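Skosthorpe Rack Set: README

Last changed: September 8, 2018

What is in the set

The Skosthorpe Rack Set has 1,416 recorded episodes of a person placing soft items on a small metal rack and taking them off again. The person works with two hand-held grippers, one in each hand. No robot arm is used in the recording. The motion of the grippers and the camera pictures are saved together, so that a policy can be trained on them and later run on a two-arm machine.

The set was made in the Lernville lab. It is the second one we publish. The first, Belhaj, had only rigid items (cups, lids, boxes) and many users wrote to us that their policies did not know what to do with cloth. Skosthorpe is our answer to these letters.

The work place

The table stands on carpet between black curtains. The curtains keep the background mostly the same from one episode to the next. Please note that the room behind the table is not hidden completely: cables and furniture legs are in view, and a model may learn from them if you do not crop or mask the picture. We recommend that you mask.

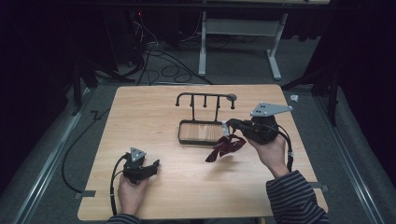 Figure 1. Head view. The right gripper holds the dark red cloth next to the rack; the left gripper is open.

Each gripper carries a metal plate on the top and has a cable at the back. The sleeves and hands of the operator are visible in the head view. We did not remove them. If your robot has no hands in its own view, you will have to deal with this difference, for example by painting over the arms before training.

Episode types

hang: an item starts on the table and should finish on the rack
unhang: an item starts on the rack and should finish on the table
move: an item goes from one place on the rack to another
idle: the grippers move over the table but no item is touched

The idle type has 34 episodes. They are short. We added them because early policies closed the fingers even when there was nothing to take, and these episodes helped a little. You can leave them out with the flag skip_idle in the loader.

Cameras and files

Every episode is one folder. Inside it you find three videos (head, left, right), one table of gripper poses, one table of finger openings and a small text file with the type and the item name. The left and right videos come from cameras fixed to the grippers, so both fingers stay in the lower part of the picture and the table moves behind them.
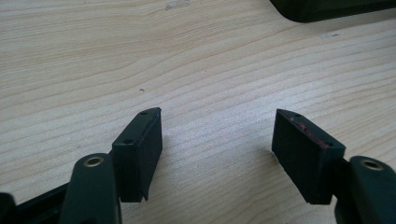
Finger opening is written as a number between 0 and 1, where 0 is fully closed. The zero point is measured again at the start of each session. In the first sessions we forgot to do it, and there the value can go slightly below 0. The loader cuts it to 0, but the raw table is left as it was recorded.

The pads wear with use and they also take color from things they touch. Do not use pad color to find the fingers. A simple threshold worked for us on one session and failed on the next.

Time stamps of the three videos come from one clock. The pose table comes from the tracking computer and was aligned afterwards. If you see a jump in the pose while the video is smooth, the video is right.

Items

All items are soft and can be folded: neckties, napkins, ribbons, thin scarves. Neckties are the hardest. They slide from the prong when the two sides have different weight, and the pile under the rack changes shape at every touch. We advise to report results for ties separately, as the average over all items looks better than the policy really is.
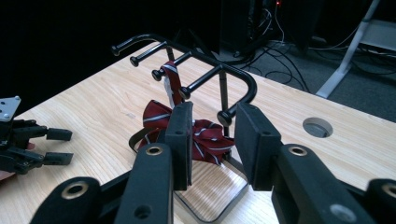

Figure 2. Gripper view. A striped tie, partly hanging from the rack and partly bunched on the table, with the second gripper at the left.

Labels

The success label was given by a person who looked at the last second of the head video. For hang, success means that the item stays on the rack with both grippers open and away from it. A part of the item may lie on the table. We discussed this rule for a long time and not everybody agreed with it. If you want the stricter rule, 100 hang episodes have a second label, strict_success, which asks for no contact with the table.

Split

300 episodes are kept for testing. They were chosen by session, never by single episode, so the same session does not appear on both sides. Please do not mix them again.

Known problems

The rack was not fixed to the table. It can move when a gripper pushes it, and its start position is not written in any file.

The left video is missing its first moments in several folders. The list is in missing_left.txt.

Gripper names in the older folders are "A" and "B". A is the left one.

The loader is called ostov and is in the folder tools. It needs Python 3. Start with ostov/read_one.py, which opens one episode and prints what it found.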